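**Cavedside laundry to take in household linen from May**

Hostemel, the linen service based at Cavedside, will open its washing and folding service to private households from May. Until now the firm has worked only for guest houses and small cafés, and it currently handles linen for 117 of them.

Households will be able to hand in tablecloths, napkins, tea towels, sheets and pillowcases at the Siltholm counter, which opens at 8 in the morning. Items come back washed, pressed and folded within 2 working days. Clothing, curtains and anything marked dry clean only are not included.

The folding room has been laid out again for the new work. It has extra tables with pale tops, so that marks and loose threads are easier to find before a cloth is folded. Coloured items are sorted by shade at the door – greens and blues have their own shelves – and each household's order is kept together from then on.

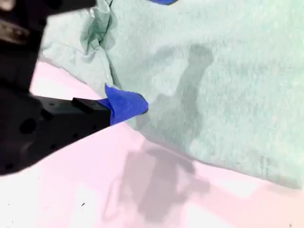

Can customers send in cloths that are already stained?

Most food and drink stains are accepted, as long as the customer points them out at the counter. Candle wax should be scraped off first. If a mark has not come out after a second wash, the item is returned with a note and there is no charge for it.

"People have been asking at the counter for a long time, mainly after Christmas and after weddings," said Anitha Chacko, who manages the folding room. "A big tablecloth is hard to dry in a flat and harder to fold on your own. We do them all day, so it made sense to take them."

Folded cloths are packed in paper with the largest piece at the bottom. Customers who want their cloths rolled, or folded to fit a certain drawer, can write the width on the order slip.

Places are limited to 80 households in the first month. Some 200 people have already asked to be told when booking opens, and they will be contacted first. The rest will go on a waiting list, to be looked at again in the summer.

Pressing will be done on the existing Kuhlmann line at Cavedside. Trade customers will keep their present collection times and prices.

Order slips and a price list can be picked up at the Siltholm counter.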